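Two-arm bench build, FAQ

Same questions keep coming in so putting them in one place. Will add more when I get time.

What is it?
Two arms on one table, cameras on the wrists plus one fixed. Tabletop practice jobs. Paper cups and a tray right now. Built in the Ukatwood shared workshop, back bench.

Is this a kit?
No. Arms bought used, one pair. Table, mounts and wiring are ours. Silvana Brandão did the mounts, I did wiring and most of the swearing. - Wagner

Why cups?
Cheap. Light. They crush if the grip is too hard, so you find out fast. Bought a sleeve of 200, went through 47 in the first month.

What grip force do you use?
Low. Start lower than you think and work up. We had it way too high in August and every cup came out oval.

Do I need a wrist camera?
For cups yes. Fixed camera alone can't see the rim once the fingers get close. Wrist cam alone loses the other arm. Use both.

What software?
Our own scripts, called Wemska. Messy. Ask and I'll send the folder, no support tho.

How long are the cables?
Not long enough. Leave slack at the wrist, a real loop, then tie it higher up the arm. First set got yanked out at full reach.

Arms hit each other?
Yes, twice. Now there's a keep-out strip down the middle and only one arm at a time gets to go in. Slower but ok. Teh strip is set in the config, top of the file.

What did it cost?
Without the arms, up to 400. Mostly cameras and the table.

Bench with the cups and the tray: 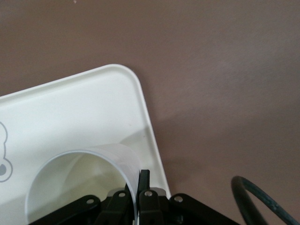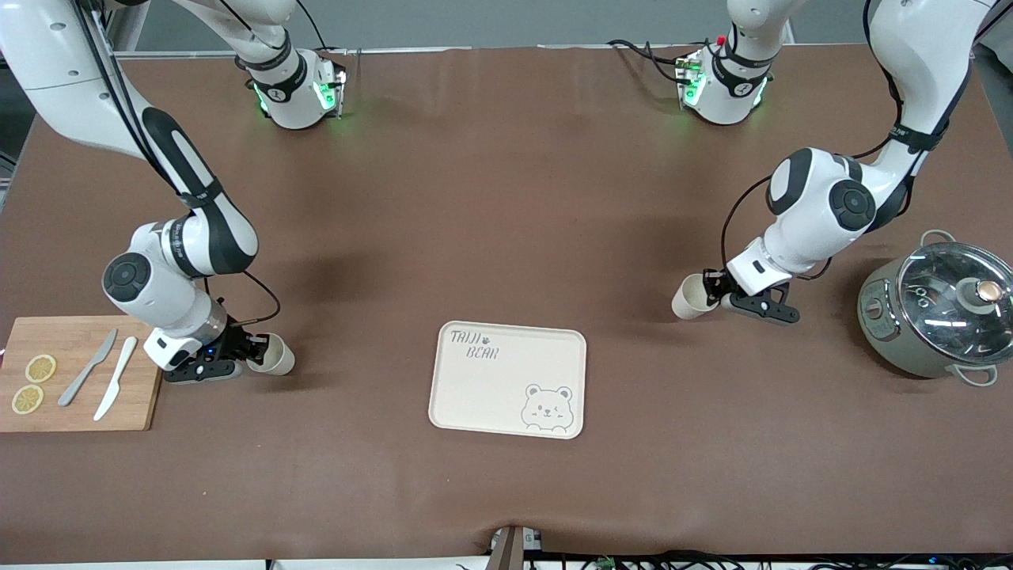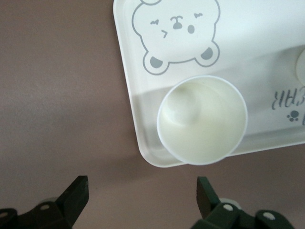 Can I come see it?
Evenings after 6, ring the side door and ask for Silvana or me. Closed shoes please. If an arm is moving stay behind the tape untill somebody hits stop.

Can I borrow it?
No. You can book bench time with one of us there.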